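Equipment planning (robotics)

Equipment planning in robotics is the process by which an organization decides what robotic equipment to acquire, in what order, and how the cost of owning it will be met over its working life. The term covers the first statement of need, the purchase itself, and the allowances made for parts, floor space, training and eventual replacement. It is practiced by manufacturers, research laboratories and teaching institutions, and is usually treated as a branch of capital budgeting.

Scope

A plan for robotic equipment normally separates capital costs from operating costs. Capital costs include the arm, its controller, the end effector (the gripper, hand or tool fitted to the arm), mounting hardware and any sensors bought with it. Operating costs include spare parts, service visits, software licenses, electricity and staff time. Items that fall between the two, such as protective covers and cable sets, are assigned to one side or the other by local rule, and the choice can affect who must approve them.

The purchase price of the arm alone is a poor guide to the total. Valdir Bragança, in a planning manual prepared for the Guimarães workshop program, recommended that buyers draw up the list of attachments before asking for a price on the arm, so that the weight and reach of the full assembly would be known when the model was chosen.
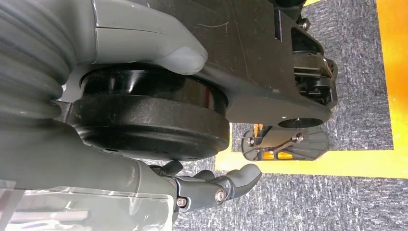

End effectors are commonly budgeted as a separate line. A simple two-jaw gripper has few moving parts and may be replaced as a unit, while a hand with articulated fingers is made up of segments, linkages and fasteners that may each need their own stock number. Planners working from an assembled unit record the parts by how they are held together: a finger joint with a silver screw set in its middle is entered with its fastener, and a corrugated bellows over an arm joint is entered as a cover. Surface condition is recorded at the same time. Scuffs on a joint hub or thin scratches on a bracket are entered as cosmetic unless inspection shows otherwise, and no money is set aside for them.

Cost estimation

Estimates are prepared at two levels. The first is a planning figure, used to decide whether a project should go forward. The second is a detailed estimate based on written quotations. The Prenance method, used by several regional training centers, requires 3 quotations for any end effector and allows a single quotation for parts that only the original maker supplies.

Under the same method, small parts are held in a common store. The published schedule for the Ivex teaching cells lists 535 stock items, of which 100 are classed as essential and must be on the shelf before a cell is put into service. The remainder are ordered as needed. Virgil Coman's review of the schedule found that delivery time was a better basis for the essential class than unit price, and the list was reordered accordingly.

Space and installation

Floor space is planned together with the equipment. The plan states the reach of the arm with its tool fitted, the clearances to be kept, and the means by which work areas are marked on the floor. Tape is often accepted for temporary layouts. Permanent layouts may call for painted lines, fencing or light curtains, depending on the risk assessment, and these are charged to the installation budget.

Timing and replacement

Most plans follow the budget year of the parent organization. Under the Prenance calendar, requests are collected in January and orders are placed about 6 months later. A request that misses the first date is carried to the next year unless it replaces equipment withdrawn for safety reasons.

Replacement may be scheduled by age, by hours of use or by condition. The Lover scale, a condition rating applied at each annual inspection, gives separate scores to the arm, the end effector and the cabling, so that one may be renewed without the others.

See also

Capital budgeting
End effector
Preventive maintenance
Spare parts management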